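Water Heater Notes: Sediment, Anodes and the March Readings
Building Systems Bulletin, 17 April 2025

The March meter readings are in for the Brannigan and Wetico buildings, and gas use for hot water is up in both. Occupancy has not changed and the thermostat settings match the log. Delphine Haddad pulled the service records and found that neither building had its storage tanks flushed last year. The most likely cause is sediment.

Water in this district is hard. When it is heated, dissolved calcium carbonate comes out of solution and settles on the tank floor. In a gas-fired tank the burner sits directly under that layer, so heat has to pass through scale before it reaches the water. The burner runs longer for the same output and the steel at the bottom of the tank gets hotter than it was designed to. A popping or rumbling sound during a heating cycle is steam forming under the sediment. Tenants at Brannigan reported this sound twice over the winter, and both tickets were closed as pipe noise. Please do not close a ticket that way without checking the tank.

The flush procedure has not changed. Set the gas control to pilot, close the cold supply, connect a hose to the drain valve and run it to a floor drain. Open a hot tap on the floor above to let air in, then open the drain valve fully. Once the tank is empty, open the cold supply in short bursts to stir up what is left, and repeat until the discharge runs clear. Close the drain valve, refill with the hot tap still open, and wait for a steady stream without air before relighting. A drain valve that will not reseat should be capped and replaced at the next visit. The plastic ones do this often. 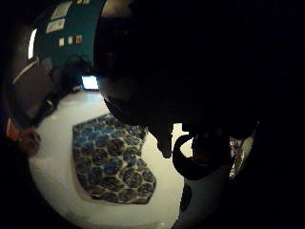 A dark loop and crumpled silver material, with a teal board at upper left.

Anode rods are the second item. The rod is there to corrode in place of the tank, and once it is gone the tank itself is next. Our tanks carry magnesium rods. Inspection is due every two years – every year where a softener is installed upstream, as at Wetico, since softened water is more conductive and consumes the rod faster. Replace any rod that shows bare core wire along its length or has worn to less than half its original thickness. Use thread tape on the new rod and do not overtighten. Where headroom is short, order the segmented type.

Gus Villanueva has set up a new log sheet in Flenby. It has fields for discharge color, flush time, rod condition and relief valve test. Fill in all four. "OK" is not a rod condition. If the relief valve drips after testing, work the lever again to clear the seat, and if it still drips, replace the valve. Never plug the discharge line.

Replacement rods are on order from Kukico and will be kept in the main parts room, on the shelf with the circulator gaskets. Sign them out by building so the stock count holds. Brannigan will be flushed first and Wetico after that. Notices to tenants should give the shutoff window and mention that the water may look cloudy for a short time after service – this is air, and it clears from the bottom of the glass up.

Send questions on the procedure to Delphine and problems with the log sheet to Gus.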